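Bellia (film series)

Bellia is a series of low-budget science fiction thrillers set on a ferry that never seems to reach port. I've kept this entry going for years now, mostly for my own pleasure, so forgive me if it wanders a bit. I've tried to stick to what's in the films and the printed programs, and where I'm only giving my opinion I'll say so.

Overview

There are five films in the series, all made by Endero, a small production house that started out doing corporate training videos and regional tourism ads. The first one is just called Bellia, after the ship. Then come Bellia: Low Water, Bellia: The Purser, Bellia at Night and finally Illero, which dropped the ship's name from the title altogether and confused a fair few people at the box office (me included, I walked straight past the poster).

The story is simple enough to start with. A car ferry leaves the town of Fraser on what should be an overnight crossing to Illero, the fog comes down, and the morning announcement never comes over the speakers. Passengers start to find that their cabins have been given to other people. By the second film there are two captains aboard, each with proper papers, and neither one will leave the bridge. I love this stuff!

Production

The first film was shot on a retired ferry tied up at the wharf, and you can spot the mooring lines in one of the deck scenes if you're quick with the pause button. Endero couldn't afford to take the thing out to sea, so the fog did most of the work. For the later films the crew built the corridors and cabins in an old wool store, and the walls could be shifted about overnight. Several of the odd changes in layout between scenes were planned that way. Others were plain mistakes, and fans have been arguing over which is which ever since.

The theatrical cut of the first film runs 139 minutes, a long sit for a picture with so little talking in it. The extended cut is 166 minutes, and I'd say it's the better one, though I know plenty of people who won't hear of it. Most of the extra footage is in the engine room, plus a dinner scene where the whole dining room changes colour behind the actors while they go on eating their soup. I missed it completely on my first viewing.

Style and themes

People usually file Bellia under horror, and I've never been happy with that. There's hardly any blood, and the one proper jump scare is a vending machine switching on. I'd call them waiting films. Everybody aboard is waiting for a door to open or a meal to be served, and the camera waits along with them, often from the far end of a hallway. The Purser goes furthest with this and spends most of its second half at a single service counter.

The sound is worth a mention too. There's no music at all in the first film, only engine hum, and the hum drops in pitch so slowly that you don't notice until the lights come up. Low Water brought in a proper score, and I think it was a step backwards.

Release and reception

The first film opened in June on a handful of screens and did very little business. It found its crowd through late sessions, the ones starting at 11 pm, where people turned up in life jackets and called out the muster stations. Reviews were mixed. Critics who liked it praised the patience of it, and the ones who didn't used words like "airless" and "stalled".
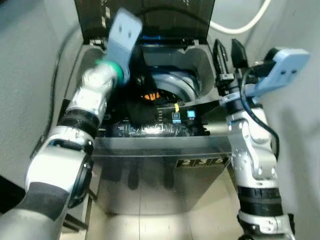

Low Water got the warmest notices of the lot and is still the easiest one to find. Bellia at Night had a rough time of it. The trailer gave away the second captain's big moment, and the distributor swapped the ending after test screenings for something a good deal more cheerful. The original ending turned up later on the home release, tucked away in the special features, and it's the version I'd tell you to watch.

Illero, the last of them, leaves the ship for long stretches and finally shows us the harbour. Some fans felt cheated by that. I didn't mind it, and the final walk down the gangway is my favourite shot in the whole series. Endero has said it has no plans for a sixth film, although the name still belongs to the company.

See also: Films set on ships; Endero productions; Fog in cinema

14 comments | 37 shares

Contact | Copyright the author, all rights reserved | Back to top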